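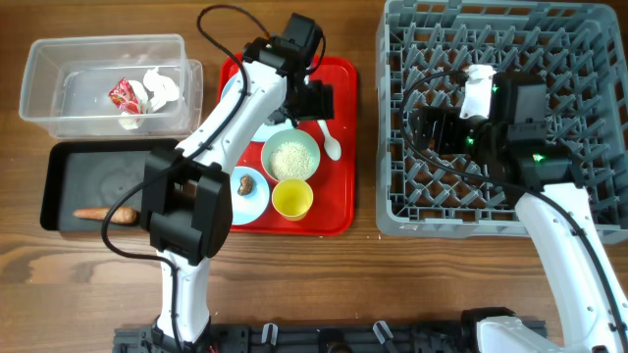 Two arms, two trays, one dish rack. The left gripper is over the red tray and the right one is over the rack.

Clearing a Tray with Two Arms: Setting Up Subtasks and Handoffs in Puvent

Welcome back! If you followed the earlier pages, you have both arms homed, the head camera calibrated, and the Puvent planner talking to your controllers. If any of those is still giving you trouble, please go and sort it out first. I have tried to skip ahead myself more than once, and I always ended up back at calibration with a cold cup of coffee.

In this part we're going to write a task file for clearing a meal tray: food scraps go in one place, trash in another, dishes into the rack. It is a lovely job for two arms, and it will show you very quickly where your planning setup is weak.

Step 1. Name your regions

Open the scene file and give every fixed place on the table a name. Mine are tray_red, tray_black, bin_clear, and rack. The planner doesn't care what you call them, but you will be reading these names in log files late at night, so be kind to yourself.

Each region needs a footprint and a height. For the trays and the clear container, a plain box is fine. The rack is another matter – all those angled pegs – and we'll come back to it in Step 4.

Step 2. Decide which arm owns what

Puvent lets you leave ownership open and have the planner work it out. It's a nice feature, and I would leave it off for now. Put these lines in your task file:

owner tray_red: left
owner tray_black: left
owner bin_clear: left
owner rack: right
shared: handoff_zone

The handoff zone is a patch of free space above the table between the red tray and the rack. The left arm brings a dish in, the right arm takes it, and only one of them may plan a path through the zone until the other has asked for a transfer. I keep mine fairly small. A generous zone sounds friendlier, but then the arms wait on each other far more than they need to.

Step 3. Put the subtasks in order

Food comes out before dishes move. A small bowl of rice grains is a very good teacher here, as you'll find out the first time you tilt one over the table. My order goes like this:

clear_food
clear_utensils
move_cups
move_bowls
move_plates

Plates are last for a simple reason: on my table the white plate sits toward the far end of the tray, and the left arm covers part of it from the head camera whenever it reaches in. If you ask for the plate first, the detector gets half an ellipse and a guess. Add a look_again call before move_plates, and have the left arm retreat before it runs. The settling delay is in milliseconds, and 700 works well for me.

Step 4. Teach the planner about the rack

Please don't load the full rack mesh as your collision model. I did this with the Lorine mesh importer in March, and planning slowed to a crawl. Use a flat slab for the base and a row of thin boxes for the pegs, then set the padding to 5 millimeters. Drop targets go between the boxes. The Firketti grasp library can build these for you if you give it the peg spacing, though I still like to nudge a few by hand.

Check your cables while you're at it. A gripper cable that loops out over the rack isn't in your arm model unless you put it there, and the planner will happily drag it across the pegs. I add a fat capsule to the last link on each arm. It's crude, but I sleep better.

Step 5. Set your limits and do a dry run

Set plan_timeout to 3000 and max_samples to 4000, then run the task with the grippers disabled. Watch the whole thing through, even the dull parts. What you want to see in the log is a request, a grant, and a release for every trip into the handoff zone. If you see two grants in a row, stop and check your shared line for a typo.

If the left arm freezes above the tray

This is the question I get most. Usually the planner has picked a wrist pose that puts the elbow housing too close to the table or to the black tray in front of it. Raise the elbow preference a little and plan again. If it still freezes, look at the region heights from Step 1 – a tray entered in centimeters instead of millimeters will do it every time.

The task file format changed slightly in the Văduva release, so older files need the owner lines moved above the shared line. Everything on this page was checked against that release.

Last updated September 8, 2023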